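Most bedding wears out in the wash and not on the bed. A cotton sheet that is slept in every night and washed badly will go thin in the middle within a couple of years, while the same sheet washed gently and dried properly can last three times as long. These notes cover sheets, pillowcases, mattress protectors and the lighter sort of quilt. Duvets and wool blankets need a page to themselves.

## Before the wash

Shake everything out of the window or over the bath. Hair and lint that go into the machine come out stuck to something else.

Close zips and do up buttons on duvet covers. A cover left open swallows pillowcases, and they come out in a wet ball that is still grey in the creases.

Treat marks while the fabric is dry. For blood, use cold water and a little bar soap, rubbed in with your fingers and left for ten minutes. For face cream and body oil, use washing-up liquid, one drop to a patch the size of a coin. Tea wants a soak in cool water with a spoonful of oxygen bleach, and it may want a second one. Don't iron or tumble anything until the mark has gone.

## How full to fill the drum

You should be able to put a hand flat on top of the load and turn it. With sheets this usually means one double set at a time. Two sets will fit, but they twist round each other, and the outer layers take all the water.

Protectors with a waterproof backing should go in on their own or with a couple of hand towels, on a slow spin. A fast spin can trap water against the backing, and the machine will bang about or stop halfway through.

## Temperature and powder

Forty degrees is enough for most weeks. Sixty is for after illness, or for anyone with a dust mite allergy, and the label must allow it. Powder keeps whites whiter than liquid does, as most powders contain some bleach and most liquids don't. Use the hard water dose only if you have hard water. Too much powder leaves cotton stiff and a bit grey, which people often put right by adding more.

Skip fabric conditioner on anything that is meant to soak up moisture, protectors included. Half a cup of white vinegar in the drawer softens well enough and the smell goes as the load dries. Never use it in the same wash as chlorine bleach.

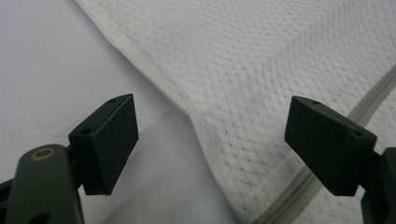

Quilted fabric needs more patience than flat cotton. The stitching holds the filling in small pockets, and each pocket dries from the outside in, so a quilt can feel ready an hour or two before it is. Press a few of the pockets between finger and thumb, picking ones near the middle, and if they feel cool leave it longer. White quilting is the least forgiving, like the piece in the photo, because a yellow tidemark will settle along the stitch lines if it dries slowly. Rinse it twice and dry it flat over two or three rails, turning it once. Avoid pegging it by the corners, where the weight of the water will drag the filling down.

## Drying

Outdoors is best from April until about October. Fold a sheet in half over the line with the hems together and peg the hems, leaving the fold hanging. Sun will lift faint stains from white cotton and will fade everything else, so turn coloured covers inside out.

Indoors, give each item its own rail and open a window a crack. If you tumble dry, take cotton out slightly damp and smooth it over the bed or a table by hand. Most of the creases drop out and you can put the iron away.

Fitted sheets tend to roll up into themselves in the dryer. Stop it after 18 minutes, pull the sheet apart, and start it again.

## Putting it away

Fold each set and slide it inside one of its own pillowcases. The cupboard stays tidy and you only have to lift out one bundle.

Leave bedding for a full day after drying before it goes into a closed cupboard. Line bare wooden shelves with plain paper, as raw wood can mark cotton over time. Don't store quilts in sealed plastic for more than a few weeks. An old pillowcase does the job better and lets the air in.

Put the clean set at the bottom of the pile and take the next one from the top. Otherwise the same two sets get all the wear.

## Mending

A small hole in a sheet should be patched before it is washed again. Cut the patch from a worn-out pillowcase, which will already have shrunk, and make it a good inch wider than the hole on every side. On quilting, go over any broken stitch lines by hand with doubled cotton thread, following the old holes.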